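Hi Heather,

Time for the August update on the Gretley house, and I'm happy to say we've got a lot more good news than last time! Your $3,118 arrived on a Monday morning and I had the bedding ordered before lunch (I may have had the cart filled already).

First, the bedrooms. All 8 beds now have a proper mattress and two sets of fitted sheets. We went back and forth on color for far too long, and Gregor Chisholm finally talked me out of white, which shows everything after one wash. I was doubtful about going green but I've come around completely. It looks calm against the white walls, and the rooms feel like someone's bedroom now and less like a clinic.

The sheets do crease, I'll admit that. We tried ironing the first set and gave up halfway through the second one! Pulling them tight at the corners gets them good enough, and by the time a guest has sat down to take their shoes off you'd never know the difference anyway.

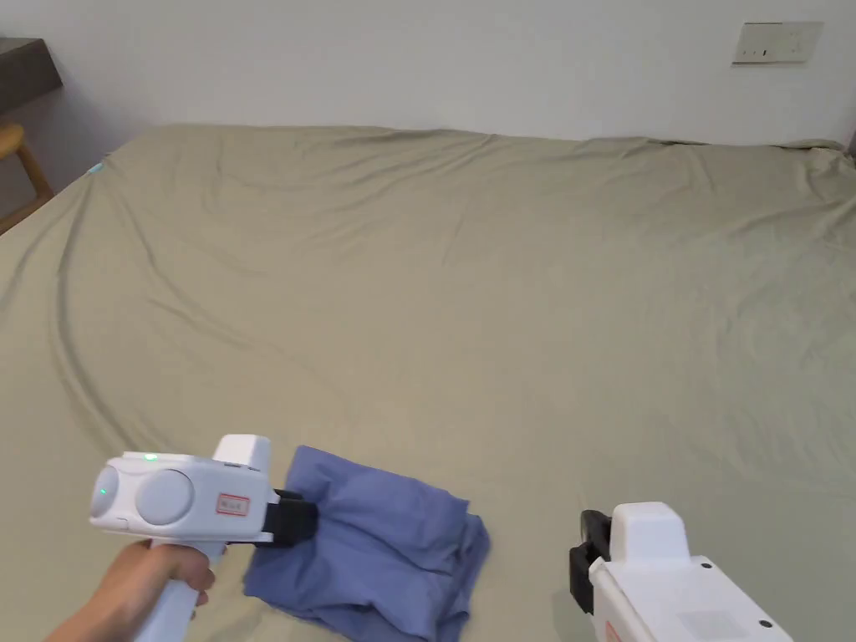
Folding has turned into its own little project. We do it right on the beds now, as the laundry room table is too narrow for anything bigger than a pillowcase, and it's much easier on everybody's back. Clothes get folded into a rectangle, sleeves in first, and go to the shelf by the door. We had been rolling them, but the piles kept sliding off and half of it ended up getting folded twice. A full changeover used to eat up the whole morning, and last week we finished a room in 40 minutes, bed and clothes and all.

What's still open: the dryer at the Davville house is on its last legs, so their loads are coming over to us and we're behind on towels. Gregor has a quote coming from Restano for a repair and I'll forward it when I have it. We also need 5 more mattress covers, because the ones from Mulligan came in the wrong size and had to go back. The refund hasn't shown up yet, so I've left it out of the spending sheet for now.

Come by any afternoon if you'd like to see the rooms. I'd love to show you around, and there's usually coffee on!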